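Speaker notes: "Your planner is fine, your clock is lying"
Carroll meetup, evening slot, second talk

Slide 1. Say hello. Say who I am (Lenni Mustonen, Trudska, motion software). Don't do the joke about the elevator again.

Slide 2. What we run. Two processes: Litedia does perception, Ilau does planning and control. They talk over a queue. I wrote the queue, so all complaints can stay in the room.
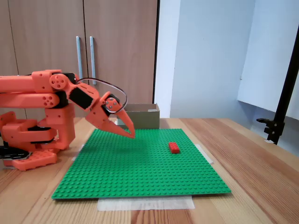 Perception hands over a brick pose and a timestamp, and the planner trusts both. Trusting the pose is reasonable. One red brick on a green baseplate is about as kind as vision problems get, and I won't take credit for solving it. The timestamp is where we lost most of November.

Slide 3. The numbers. Pause here, let people read. Camera frame to pose took 80 ms. Pose to first motor command took 144 ms. We stamped the message when it left the detector, so the planner thought every pose was 80 ms younger than it was. Harmless while the arm sits still. Less so with a wrist-mounted camera, which we tried for a while -- ask me at the break.

Slide 4. Approach, then descend. Slow down for this one.
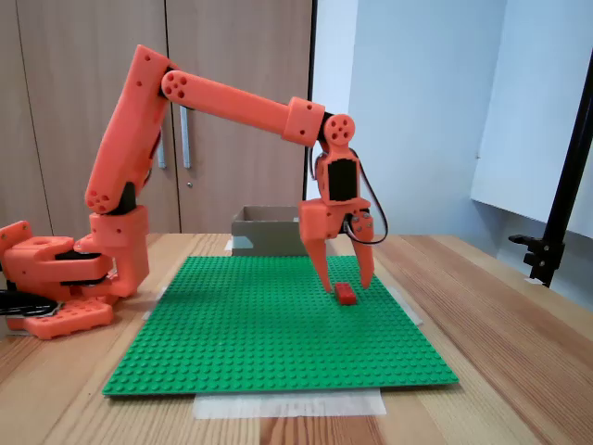 Ilau splits a grasp into two plans: get above the target, then go down. Between them it asks for a fresh pose. The check sits right where the open fingers are over the brick, one on each side, and a small sideways error starts to matter. We used to skip the second look to save time. We saved time and picked up a lot of air.

Slide 5. The fix. Stamp at exposure, carry the stamp through, refuse anything stale. Eleven lines, counting the comment apologizing for the old version. Replayed 370 logged grasps; 345 now pass the pose check. The rest are under "future work," a folder I visit rarely.

Slide 6. Overhead view. Leave it up during questions.

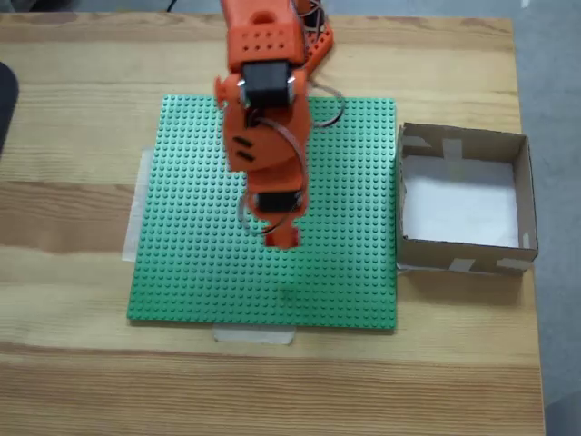
Photo: Lenni Mustonen / Trudska

Someone will ask about collision checking. The box is a box in the planner too: four walls, a floor, no lid. The tape isn't modeled. Neither are the cables, and yes, I know.

If there's time: replay tool demo. If the projector drops again, skip to the repo link and take questions.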